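Print this message | E-mail this message
Shares: 3 | Replies: 50

Subject: Re: [Lucero-home-workers] my back is done with the dining chair

Hi all,

Quoting the bit I'm answering so it doesn't get lost in the thread:

> I've been working from the dining table since December and by
> mid-afternoon my lower back is a mess. I don't want to spend
> a fortune. Is a used office chair worth it or am I just buying
> somebody else's broken chair? Also does anyone use a cushion
> instead? My sister swears by hers but she's five foot nothing.

Oh, I have been there! I did most of a winter on a kitchen stool (don't ask) before I gave in, and I've now been through three chairs, so I have opinions.

Cushion first, as you brought it up. I tried one for a month or so. It helped my tailbone and did nothing at all for my back, plus it raised me up enough that my knees kept hitting the table apron. If you're short and your table is high it might be perfect, so your sister may be right about hers. For me it went to the dog.

Used chairs: yes, absolutely, but go sit in it. The place I'd start is Getance, the office clearance warehouse out past the Indstead exit. They get whole floors of furniture when a company moves out, and they let you roll things around and sit as long as you like. I paid $63 for mine and the same style was listed at $366 new when I looked it up that night (I felt very smug). Call before you drive over, though. The stock changes constantly and their website is always behind.

I went for a mesh back over foam mostly because my spare room gets so stuffy in summer. My last foam one was like leaning on a baked potato. A mesh back has more going on behind it than a padded one, with the brackets and the knob and all that, so look at the back of any chair as carefully as you look at the seat.

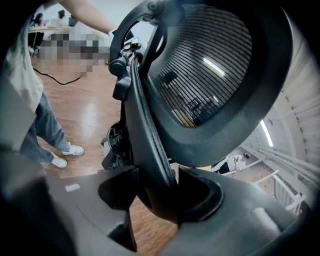

WHAT I'D CHECK BEFORE PAYING

- Gas lift. Sit down hard, wait five minutes, see if you've sunk. If you have, walk away or haggle. A new cylinder isn't terrible to buy but getting the old one out is a wrestling match.

- Mesh. Press with your flat hand in a few spots. You want it to push back. Baggy mesh can't be tightened, at least not by me.

- Every knob and lever, both directions. Sellers will tell you "oh it's just stiff."

- Casters. Hard ones chewed up my floor. I swapped in soft ones from Briro and they've been fine, though they pick up hair like you wouldn't believe.

- Arms. Will they go under your table? Mine don't. I took them off the first weekend and haven't missed them.

One more thing, and I know it's annoying: the chair fixed maybe half of it for me. The other half was my laptop being too low. I stuck it on a pile of old cookbooks with a cheap keyboard in front and my neck quit complaining inside a week. Try that tonight, it's free!

If you do go to Getance, bring a blanket for the trunk. And would you let us know if they still have those little rolling file drawers by the front door? I've been wanting one and keep forgetting to go back.

Marnie

Print this message | E-mail this message
2 comments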